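Search our site Enter keyword or product code Go

How to choose packing tape for cardboard boxes without paying for claims you don't need
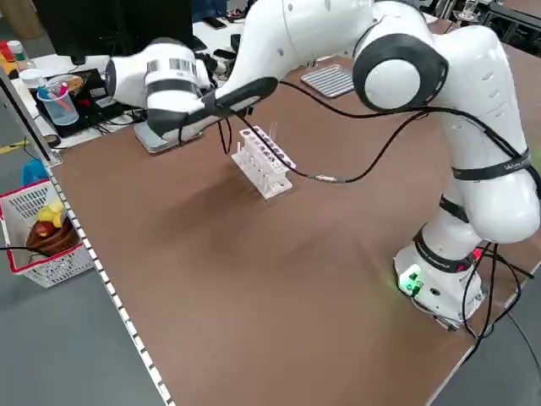 Every supplier will tell you their tape is "extra strong". I have bought tape for a small shop in Indham for years and I've stopped believing the label. What follows is how I test a roll before ordering a full case.

Step 1. Ignore the thickness figure
Sellers love to quote it. Some of them count the film and the glue together, some only the film, and few say which. Ask. If the answer is a brochure, move on.

Step 2. Order single rolls
Casum and Zerkard will both send one roll if you ring up, though the website pretends the smallest pack is 36. I'd be wary of anyone who won't. Free samples are sometimes cut from better stock than you'll get later, so pay for yours if you can.

Step 3. Use your own boxes
Recycled board is dusty and tape hates it. A roll that grips a shiny new carton may lift off a reused one overnight. Wipe the flaps with a dry cloth, close them so they meet without a gap, and run one strip along the join with a good hand's width down each end. Rub it down hard.

Step 4. Load them and leave them
Fill three boxes with what you really send. Put one somewhere cold, one somewhere warm and one by the door. Check after a day, then after a week. Look at the ends of the strip first. Curling there is a bad sign, whatever the rep says.

Step 5. Measure the roll
Yes, really. Nneka Sani in our packing room unrolled one sold as 102 metres and got 81. The supplier called it a "nominal" length. We called it the last order.

Step 6. Work out the price per box
Divide the cost of a roll by the boxes it seals. Cheap tape often needs a second strip, and there goes your saving. I wouldn't trust an online calculator for this, as the ones I tried all assumed one strip.

What about paper tape?
It's fine, if you wet it properly or buy the self-stick kind. "Fully recyclable" is worth a question or two, because some have threads running through them. Suleiman Ojo swears by the Doležal one. I've used nearly 200 metres of it and I'm still not sure it beats plain brown.

Contact us | Delivery | Returns | © 2021 All rights reserved | Back to top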